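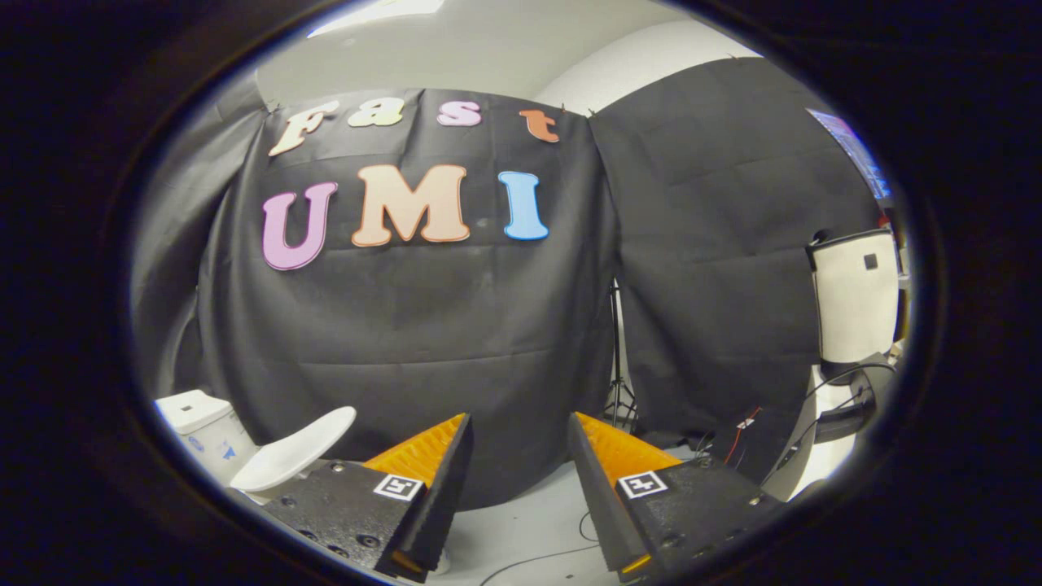
Item 3: view from the hand-held gripper, with the Fast UMI lettering on the black backdrop.

Cendalov Equipment Review Group
Minutes of the meeting held on Jul 12, 2018, Mundton office, small meeting room

Present: chair, workshop lead, purchasing, software, safety, minutes secretary.
Apologies: training.

1. Minutes of the last meeting
Agreed with one correction. Under item 5 the spare battery order should read 30, and the figure of 80 is to be struck out.

2. Matters arising
The February invoice from Havum has been paid. Purchasing is still waiting for the credit note on the returned stand. Carried forward.

3. Hand-held gripper kit: trial and offer from Virág
The workshop lead reported on the trial. The kit is held by a person, who carries out the task by hand while the camera on the tool records it. The recordings would be used to teach the arm in bay two.

Points raised:
The orange ridged pads on the fingers were liked. Purchasing asked whether they can be bought separately. The offer does not say.
Both fingers carry a black-and-white marker near the base. Software said the markers must be kept clean and asked for a line on this in the user sheet.
The lens gives a round picture with dark corners. Software can work with this and does not want it cropped before storage.
Safety raised the cables on the floor. A route along the wall was preferred to floor covers. To be settled before anyone outside the workshop uses the kit.
Two people found the tool heavy after a long session. The workshop lead suggested a break every 30 minutes. Agreed for now.

So far 266 recordings have been kept. The target set at the start was 900. The chair asked if the target could be met within the loan period. The workshop lead thought it could if a second person were freed up on two afternoons a week.

Virág offers either purchase of the kit or a longer loan, with support by email in both cases. Purchasing prefers the loan. Software prefers purchase, as the settings would otherwise have to be done again on a replacement kit. No decision was taken.

Action: purchasing to ask Virág for a price for spare pads and the terms for ending a loan early.
Action: safety to mark out the cable route.
Action: software to write the user sheet.

4. Label printer
Still jamming. Havum to be asked for a visit under the service contract.

5. Any other business
The key to the tool store is to be signed for in the book by the door.

Next meeting: date to be sent round by the secretary. Item 3 to be taken first.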